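Drawer Seven

I got hired at Nostley in September to be a pair of hands. That was pretty much the whole job posting: steady hands, own transportation, no experience needed. I'd been let go from a bakery two weeks before, so steady I could do.

The way Yuzhen Xie's method worked, you held a gripper in each fist and did a chore the way a robot would have to do it, all wrists and no fingertips. Then the model, which she called Guvum (after a cat, I think), watched what you did and learned the chore. Her big idea was that it should learn from the fumbles too. Everybody else threw those out. She kept every one of mine -- lucky me.

"Don't be graceful," she told me the first morning. "Be late for something."

So I was late for something, all day long. Little red disk, little plastic drawer, over and over, and my thumbs went numb by lunch. I started talking to the disk. I'm not proud of what I called it.
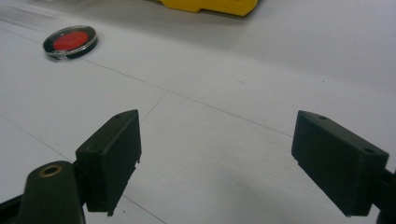
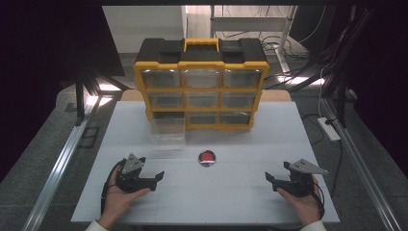
The red disk on the white table, and my old enemy the yellow and black organizer.

By winter we had 1,880 tries saved up, and 138 of them were what Yuzhen labeled "recoveries," meaning I'd messed up and then fixed it. She trained Guvum twice, once with those and once without. The one without was smooth as butter until something slipped, and then it just kept going with nothing in its grip, like a waiter carrying an invisible tray. The other one stopped. It backed up a little. It tilted its left wrist and tried again.

I made her play it 3 times.

"What?" she said.

"That tilt," I said. "That's my dad's."

He did it with jar lids, with keys, with the gas cap on the truck. I never knew I'd picked it up. He'd been gone seven years by then, and there he was on the monitor, going after a drawer.

Yuzhen didn't say anything for a bit. Then she scooted her chair over so I could see better, and hit play.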